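Progress report to the Tutton Fund, November
Prepared by Clem Costigan, Cartwright Local History Room

This report covers the second half of the obituary indexing grant. The first report dealt with equipment and hiring, and none of that has changed.

## Work done

We set out to index death notices and obituaries from the old Vernero newspaper, starting with the bound volumes and moving on to the loose clippings. The bound volumes are finished. We have 3000 entries in the index, each with the name, date of death, age if given, place of burial if given, and the page where the notice was printed. Maiden names are entered separately so that a woman can be found under either one.

The clippings are slower. Many were cut without a date, and we have been matching them to burial records at the town clerk's office. Octavio Valderrama has taken over that part of the job. He has cleared two of the boxes and is partway into the next. 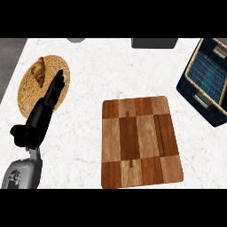 ## Problems

- Spelling. The paper often spelled a family name one way in the notice and another way in the card of thanks a few weeks later. We enter both and link them.
- Nicknames. Men in particular were printed under the name people knew them by. Where the legal name is in the burial record we add it. Where it isn't, the nickname stands.
- Married women listed only as "Mrs." with the husband's name. There are 100 of these still open. Some can be settled from church registers, but the Methodist register has a gap and we don't expect to close them all.
- Memorial verses. We had planned to leave these out. Families asked for them at the open evening, so we now note when a verse was printed but do not copy it.

## Public use

The index went onto the reading room computer in its first form this fall. Most requests so far are from people looking for grandparents or for a plot number. Several came by letter from out of state, and we answer those with a photocopy of the notice — no charge, as agreed in the grant terms.

Families have also been sending corrections. We keep the printed wording as it was and put the correction in a note beside it, with the name of the person who sent it.

The search software from Fonum does what we need, with one exception. It drops accents when it sorts, so a few surnames turn up out of order. We have reported this and are waiting for a reply.
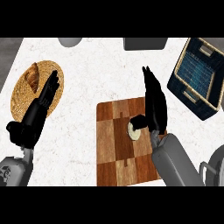 ## Spending

Wages and copying are in line with the budget. Archival sleeves cost more than planned, and we covered the difference from the travel line, which we have hardly touched. No new money is requested.

## Next steps

1. Finish the dated clippings.
2. Visit the county office for the missing burial permits.
3. Print two copies of the index, one for the reading room and one for the town clerk.

Octavio will send the updated entry list separately once the current box is done.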